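**Vuelve el mercadillo de mesas a Flimdale (y esta vez con más sitio)**

¡Por fin! El sábado vuelve el mercadillo de muebles de segunda mano de Flimdale, y yo ya tengo la furgoneta apalabrada desde enero. Este año se apuntan 70 puestos, entre ellos los de Imora, que el año pasado se quedaron sin nada que vender antes de comer – y eso que llegaron tarde.

La entrada cuesta 2 euros y los menores no pagan. Lo recaudado en la edición anterior, 3.643 euros, se fue entero al tejado del pabellón de Vorham, que buena falta le hacía (yo he visto partidos allí con paraguas).

A mí me interesan sobre todo las mesas largas, de esas en las que cabe toda la familia y todavía sobra una esquina para los postres. El taller Szilágyi promete traer tres restauradas, con tableros claros, y da una charla a media mañana sobre cómo quitar cercos de vaso sin cargarse el barniz. Llevad metro, que luego no entran por la puerta – me pasó con un aparador y todavía me duele.
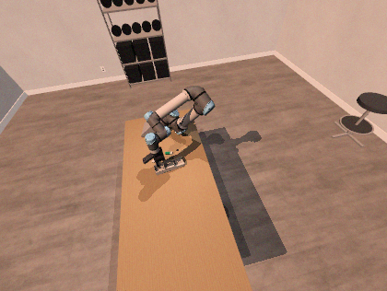 *Mesa larga con tablero veteado en naranja claro. Imagen generada por ordenador.*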